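Budgeting for the Second Arm

Equipment planning at Samonte begins with the bench and ends with the invoice

11 July 2019

When the Samonte laboratory program opened its request for two-armed workstations, the purchase price took up a single line. The supporting schedule ran to 34 pages. Most of it concerned fingertips, trays, cable and floor space.

Mark Anthony Enriquez, who manages capital planning for the program, asked that every bidder be judged on ordinary bench work: bottles, flasks and baskets set out on a plain tabletop.

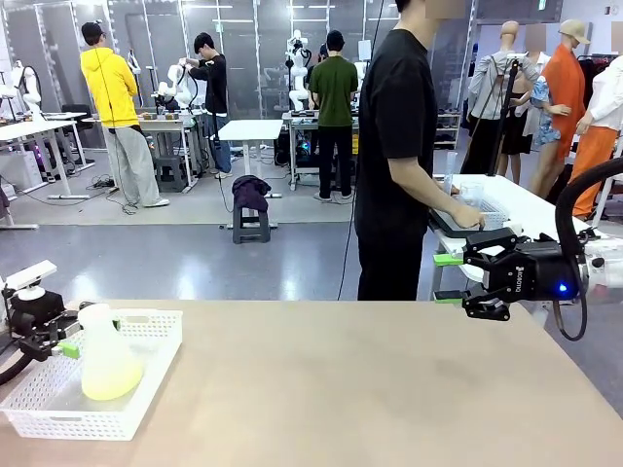

What the Quote Leaves Out

Two suppliers, Grakach and Clestgate, reached the final round. Their arms were priced closely. Their service terms were not, and the program now carries maintenance as a separate annual line.

Grippers are budgeted apart from the arms as well. Finger pads are treated as consumables, with a yearly allowance of $2,912 per station — a figure the finance office will review in October.
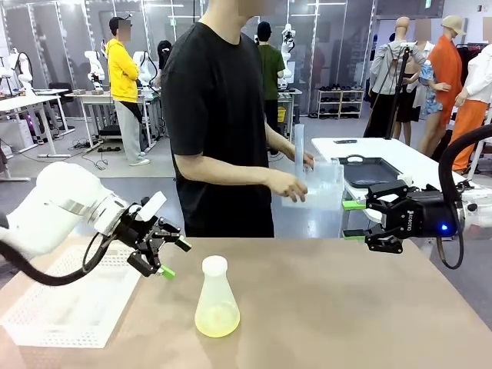

A capped flask stands between two grippers fitted with green finger pads.

Plastic labware was specified for the trial period. Glass will be considered once operators have completed their training, and the replacement budget will be revised at that point.

Staff time proved harder to estimate. Pouring through a funnel into a narrow neck is routine for a technician, but preparing a station for such work calls for people at the bench. 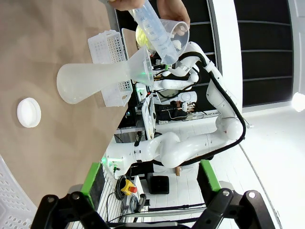 The program has therefore set aside funds for five operator positions, to be filled before any second order is placed. Floor plans for the Jorora annex allow the same number of stations, with emergency stops and power runs priced into the building contract.

"We would sooner delay an arm than a person," Enriquez said. Final bids are under review.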